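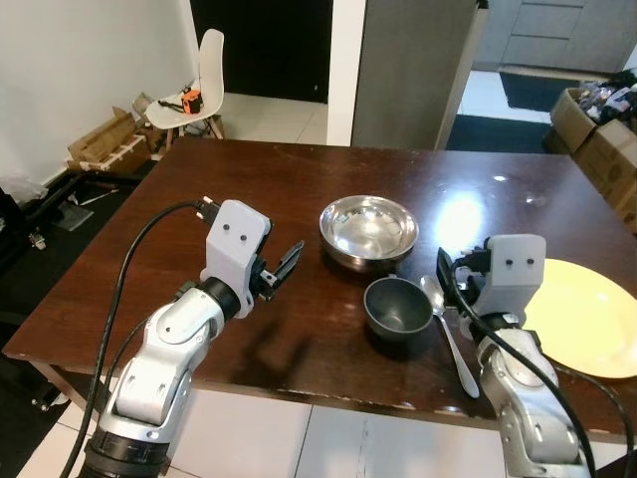 Dark wood and a spoon.

The Video for "Harbour Girl"

By the time I joined the band they had already made the song, and it was too late to do anything about it. It was called "Harbour Girl" and it lasted eight minutes. Skundside has no harbour. It has a boating lake, closed since the business with the pedalo, and the singer said that was the sort of detail that would only hold us back.

I played bass. I had been taken on after answering a card in the window of the launderette, which asked for someone with their own amp and "a look". I had the amp.

The label was called Baysal, and it was two brothers above a carpet shop in Jodham. The older one did the music and the younger one did everything you could touch. They had once put out a Christmas single that got played in a garden centre for most of a December, and there was a framed photograph of the garden centre over the kettle. When we went in to talk about the video, the older brother played the song through large speakers with his eyes closed. I thought he was moved. After the second chorus his brother reached across and took the mug out of his hand.

"It wants a story," said the younger one.

"It's got a story," said the singer. "He loves her and she's at the harbour."

"And then what?"

The singer looked at the guitarist, who had written the words with him. The guitarist looked at the carpet samples.

"He goes to the harbour," said the guitarist.

It was agreed that this was strong. The Baysal brothers would put up the money for one day's filming, and the director would be a man they knew from Clonine who had done adverts. We were impressed by the adverts until we asked what they were for. They were for the carpet shop.

The director turned out to be rather good company. He wore a scarf indoors and called all of us "my love", including the van. He had worked out a version of the video in which the band would play on the shore at dawn while a woman in a white dress walked away from us along the sand, never turning round. He had drawn it all out on the backs of delivery notes. In his drawings I was a sort of skittle.

"Who's the woman?" asked the drummer.

"She's longing," said the director.

"Yes, but who is she?"

She was the younger brother's dental hygienist, as it happened, and she could only do it if she was back by half past two.

We set off for the coast at four in the morning, in September, which the director said had the best light. There were 6 of us in the van and a drum kit, and the hygienist followed in her own car with the heater on, looking more like a person with sense every time we passed under a street lamp. The singer didn't speak. He was saving his voice, though we'd be miming. He communicated by a small notebook, and around the Clonine turning he passed it back to me. It said: ARE YOU GOING TO WEAR THAT.

I was wearing a jumper. I had thought about the jumper. I wrote YES underneath and passed it forward, and he read it for a long time.

Dawn, when we got there, was over. The director had looked up the hour on a calendar that turned out to be last year's and, worse, for somewhere in Portugal. The tide was also a good deal further out than it had been in his drawings. The sea was a grey line you had to take on trust. Between it and us lay a great flat stretch of mud and a sign about the mud.

"Gorgeous," said the director. "It's bleaker. We'll say it's bleaker."

We set up on the firm bit by the car park. If you have never mimed to a song, the thing to know is that the song goes on regardless. The director had a speaker in a carrier bag and he would press the button and shout "Longing!" and off we went, all eight minutes of it, with the hygienist walking away from us in the white dress and a pair of wellingtons. She had a nice walk. She'd got a long way off by the guitar solo, and in the quiet bit before the last chorus a man with a spaniel caught up with her and asked if she was all right.

He stayed for the whole conversation. She could be seen pointing at us. He could be seen shaking his head. The spaniel came back along the sand alone, at speed, and sat down in front of the bass drum, and the drummer, who is frightened of dogs, went on playing with his feet tucked up on the stool. A bass drum can't be played that way. If you watch the finished video you will hear it thumping away beautifully with no one near it.

"Again?" said the guitarist, when the song ended.

The director was looking into the back of his camera with an expression I had last seen on a plumber.

"I don't think we could improve on that," he said.

We did it another four times. The wind got up, the singer's fringe went vertical and stayed there, and a family in the car park ate their sandwiches facing us as if we'd come with the view. At noon the hygienist said she would have to be going. She shook hands with everybody. She told the singer he was grinding his teeth in the night and ought to see someone, and it was the only time that day I saw him look properly like a man at a harbour.

The premiere was in the room over the carpet shop. The brothers had got in crisps. There were 8 folding chairs and a sheet pinned to the wall, and the director stood by the light switch in his scarf and asked us to keep an open mind about the dog.

The dog was in all of it. He had used the first take from start to finish, slowed down in places, and wherever you expected the singer's face there was the spaniel, gazing out past the drums towards somebody it had plainly lost. When the last chorus came, it sighed. The older brother had to take his glasses off.

"That," he said, "is a story."

It had 187 views by the end of the week. I know where at least 120 of them came from, as I'd lent my mother my old laptop and she likes the spaniel. The singer has never watched it to the end. He wants the next one done in a studio, with just himself in it, against black, and he's written a ballad to go with it called "Mountain Girl".

The brothers have asked for a meeting. They'd like to know if there's any way of working in the dog.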